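How to fold a soft top without fighting it

By Adanech Gebretsadik. Updated March 11, 2025

Quick one. Works for tees, smocks, thin hoodies, anything limp. You need a flat surface and a bit of space on every side, that's it. Lay the top down, neck away from you, hem near you.

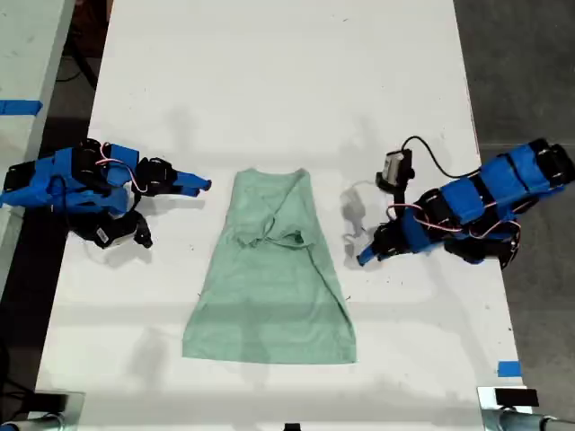 Then smooth from the hem up. Bottom half goes flat fast, the neck end takes longer. Got ties or loose bits in the middle? Pull them straight before you fold or you'll get a lump. Flat hands, no tugging.

If it's come out of the basket all scrunched, don't start folding yet. Find an edge first. Any edge. Lift, shake once, put it back down.

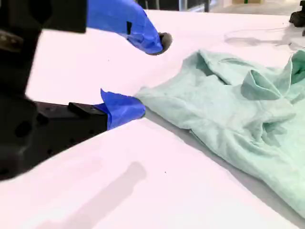
Mint green top, still rumpled. Find an edge first.

Now the sides. Left side in to the middle, sleeve back down along the fold. Same on the right. Mine is nearly 20 inches long at this stage, yours will depend on teh size. 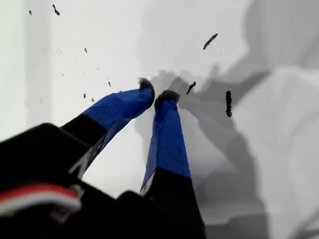

Picking up a layer is where most people grab too much. Take just the top one, a small pinch, and let the rest lie. Go for tip to tip with only a narrow gap left, then close on the cloth. Mandla Mnguni uses his whole fist and has to redo it evry time.

Last bit, hem up to the neck, in half or in thirds. Thirds for drawers, half for shelves.

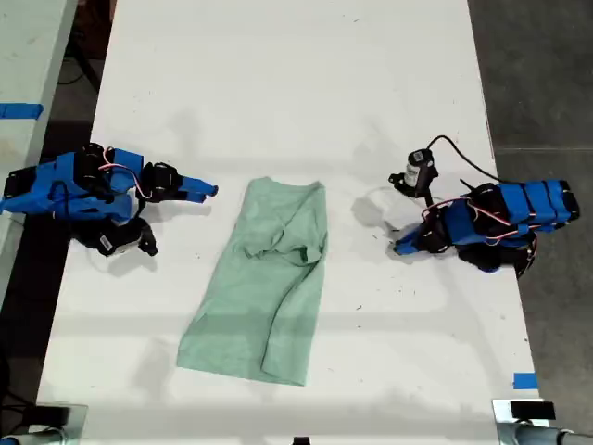

FIXING PROBLEMS

Collar bunched up: open the last fold, flatten the collar, fold again.

One side uneven: layers have slid. Line up the smoother edge, then tuck the other one under.

Won't stay folded: too thick for thirds, go with half.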